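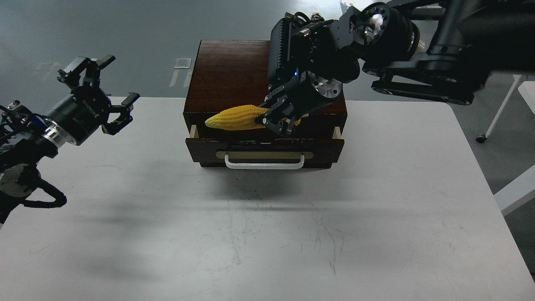
Last changed: December 12, 2023

Drawer cabinet, small reddish-brown one. It sits a little above the middle of the white table and I would like it to stay there. Glossy top picks up the lights, so wipe it with the dry cloth only.

Drawer sticks when pushed from one side. Rubbed candle wax on the runners, both sides, 3 passes. Better, still stiff over the last part. Domnica Preda thinks the wood swelled after the heating was off and wants to leave it until February before sanding. Fine with me.

Handle: the white U one on the tan plate stays. Tried the Kalport knob first – too small to get hold of. Screws retightened.

Toy corn goes in tip to the left. It is long for the drawer and will hang out over the left side if laid carelessly, so check before closing.

Table: scuffs and thin scratches, worst in the lower middle. Soap did nothing. Nuvura cream is on order, 300 ml.

To do – felt under the cabinet feet, 4 pads. Ask Domnica where the rest of the toy vegetables went.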